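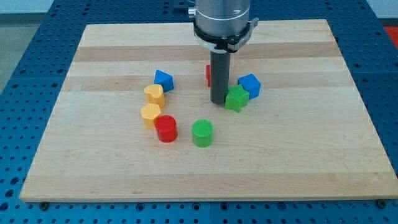
What is changing for families who use the Kanden family support center?

From September the center will stay open into the early evening on weekdays, and every family on its books will have one named social worker to call, in place of the duty desk that has answered the phones until now.

The news went out to families in a letter in March 2020, and it has been a good while coming. Anyone who has sat on hold with the duty desk, telling the same long story to a different kind voice each time, will know why parents and grandparents have been asking for this (and asking very politely, it must be said, through two rounds of meetings and a great many cups of coffee). The workers wanted it too. Several of them told the review that they missed getting to know people properly, and that a child who has just started to trust someone shouldn't have to begin all over again the next week.

The center looks after families in Kanden itself and in the smaller towns out along the Sosa road, 2,025 households in all. Under the new plan the social work team will be split into two groups, one for Kanden and one for Sosa, so that workers spend less of their day driving and more of it at kitchen tables. The Sosa group will have a room of its own at the Bemico Street library, with a door that closes and a corner for toys, and families there will be welcome to drop in without an appointment.

Money for the longer hours comes from the Jondeck Fund, which has supported foster carers in the county for many years and has now agreed to help with this work as well. Part of the grant is set aside for small, everyday needs: a bus pass, a winter coat, a school trip that would otherwise be missed. A worker will be able to approve up to $200 for a family on the spot, and a team manager up to $500, without the forms that used to hold these things up until the coat was no longer needed!

Kinship carers, meaning the grandparents, aunts, and older brothers and sisters who have taken children in, will get their own monthly evening at the center, with supper and child care included. They asked for it more than anything else on the list, and the team is very happy to be able to say that it will go ahead.

Letters naming each family's worker will be mailed over the summer. Families who already have a worker they know and like can ask to stay with that person, and the center will do its best to arrange it. The duty desk will go on taking urgent calls at night and on weekends, on the same number as before.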